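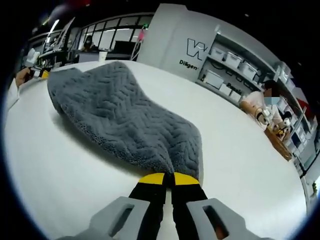 Gray towel, yellow tips, one good pinch.

So today was finger pad day, finally! I've been putting it off for ages because the hand grippers were still sort of working, and sort of working is a terrible place to be. The towels were where it showed first. You'd close on a corner, lift, and the terry would just slither out from between the tips like it had somewhere to be.

I got in before lunch and pulled the pads off unit 2 (Igor's favorite, he'll deny it). The old ones were shiny as a bowling shoe. Underneath there was a crust of old glue that I picked at with a plastic scraper until my thumbnail hurt, then alcohol, then more picking. Aniela came by and told me to warm it first. Worked like a dream, and I could've used that tip an hour earlier, Aniela.

The new pads are the yellow ones from Skeltine. Softer than the last batch, and such a cheerful color. I pressed them on, put a clamp over the fingers and left it for 60 minutes, as the sheet says, and spent the time digging lint out of the slide with a toothbrush. So much lint! There was a little felt mouse of it packed in behind the left finger, and I think that's half the reason the thing never closed square.

After that I did the opening. It should come in at 22 millimeters on our gauge block and it was way under, so I backed off the stop screw, checked, went too far, came back. The screw is a pain to reach and I dropped the hex key into the housing and had to shake it out over the bin. Felicja K. watched this whole performance and offered no help at all.

Then the towel. We use the gray one with the zigzag ridges, because those raised bits are mean and a tired pad slides right off them. I laid it out on the white table and went in from the near end, slow close, and it bunched up into a little fold between the tips. I was so pleased I made Ksawery come over and look.

Still to do: same job on the spare, order more pads (we're down to 2 sets), and write the warm-it-first trick on the sheet before I forget. Also find out who took my good scraper to Tirncombe. I want it back.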